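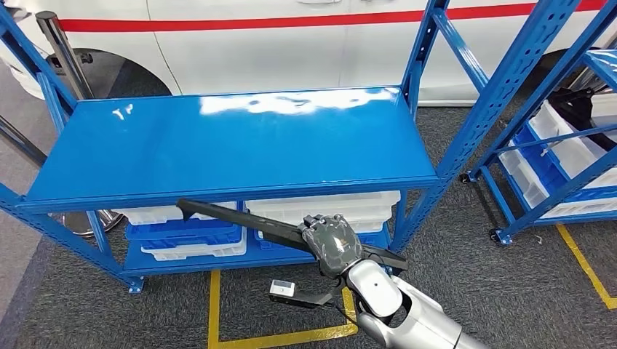
Budget for a humanoid in the tool store – what did you forget?
Started by agata_b

Hello all. I have to write the equipment budget for next year and the first number must be ready in December. We are comparing two offers for a humanoid robot which brings hand tools and parts to the people working on vehicles, one from Nernach and one from Rillach. Our racks are blue slotted steel with plastic bins, and the bins stand in stacks, so to take something from a lower one you must first move the upper ones. The hand can hold a long flat tool under a shelf, this I am not worried about. My worry is everything around the robot: shelving, bins, floor marking, training. Which lines did you forget in your first budget?
Agata Bellini

torvik_m wrote:
Bins. We kept the old ones and lost two months. If they are stacked and open on top, the robot has to unstack before it can pick. Put in money for more shelves, one layer of bins on each. For us it was 130 new bins and we should have ordered 200.

halfnut wrote:
I don't agree with torvik. More shelves means more floor, and floor is the most expensive thing in a workshop. Teach the people to keep the common parts in the top bin. Costs nothing.

torvik_m wrote:
It costs nothing until the night shift puts the top bin back in the wrong stack.

ornella_m wrote:
Ornella Marchetti here, I did this planning for the Hollbridge site. What we missed:
spare fingers or a full spare hand (ask for the delivery time, not only the price)
a second battery set
cables and brackets for anything you add on the wrist
new yellow tape, and the hours to put it down again when the layout changes
Also ask both suppliers who pays when a vehicle door gets a scratch. Our insurance needed up to 6 weeks to answer this.

agata_b wrote:
Thank you Ornella, I did not have the scratch question at all. We have racks very close to the bodywork. How wide did you make the passage?

ornella_m wrote:
We moved the racks away from the vehicles completely and the robot walks a little more. I would not decide a width before the supplier has seen your floor. Do you have carpet or concrete?

agata_b wrote:
Carpet in this part, dark gray. In the other hall it is concrete.

halfnut wrote:
Then get a test on both surfaces in writing before you sign. And can I ask why a humanoid? A Costa lift cabinet gives you the bin at a window and has no hands to repair.

agata_b wrote:
We asked for a cabinet price also. It is cheaper in the first year, but a person still has to walk to it and carry the tool back – this is the time we want to save. Maybe I put both in the plan and let my manager choose.

torvik_m wrote:
Put both. And rent before you buy if Rillach still offers it. We rented for 3 months and changed half of our list after.

agata_b wrote:
Good, I will ask them for a rental price and write the answer in this thread.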